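Questions about the Brostcombe Classic Car Weekend

**When and where is it?**
The static show is on 17 July 2022 on the field behind the old Ulolell dealership in Brostcombe. Gates open at 10 for visitors. If you're showing a car, come in by the side road before that and follow the cones.

**What does it cost?**
$10 for visitors, $20 for a show car and driver. Passengers in a show car pay the visitor price. Kids under 12 get in free.

**Is there an age limit for cars?**
Cars built in 1990 or earlier can go in the main rows. Anything newer goes in the far row by the fence, and it still needs to be something people will want to look at. Send a note first if you aren't sure. We had a long argument in April over a kit car on a newer frame, and it ended up by the fence.

**Are gold wraps, chrome wraps and big wheels allowed?**
Yes, but wrapped cars aren't judged for paint. They can still win the public vote.

**How does the public vote work?**
You get a slip with your ticket. Write the number from the windshield card and drop it in the box at the gate by 2. One slip per ticket. Last year there were 1465 slips and a few of them had phone numbers on them instead of car numbers, so please check before you fold it.

**How many spaces are left?**
The main rows hold 56 cars and they're full. There is a waiting list, and people do drop out in the last week -- mostly with cooling trouble.

**Can I sell my car at the show?**
You can put a sign in the window, no bigger than a sheet of letter paper. Dealers need to book a stand.

**Can I start my engine for people?**
For a minute or two, with someone in the driver's seat. No revving during the judging.

**Is there a road run?**
Yes, the Nepia loop, on the Saturday evening before the show. It's about an hour at an easy pace with one stop for gas. Scooters and small motorcycles are welcome but should leave with the first group.

**What if it rains?**
The show goes on unless the field is too soft to drive on. Check the Sustness Road sign on your way in, as it's updated earlier than this page.

**Do I need my own insurance?**
Yes. Bring proof of coverage for the car. Day policies are fine if they cover public events.

**Can I get a refund?**
Up to a week before the show. After that you can pass your space to another owner, but the new car has to meet the same rules.

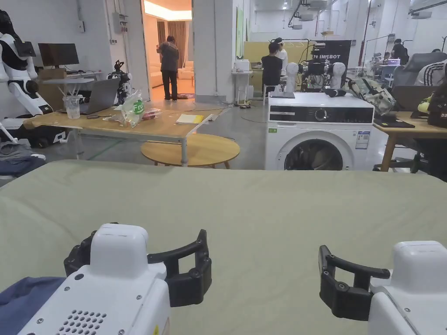
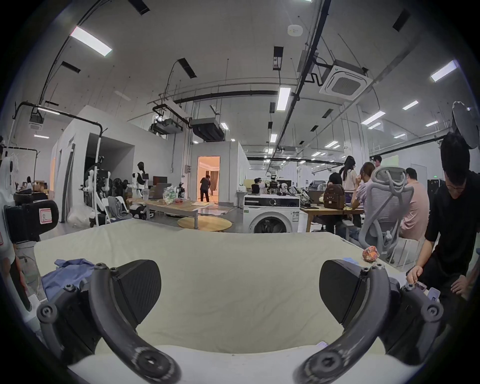
Corrado D'Amico wrote in to ask if a car on a trailer counts as a show car, and whether it has to come off. My Lancia hasn't run since the winter, he says, but the body is finished and I'd like it judged. Can I push it into the row, and where would I leave the trailer?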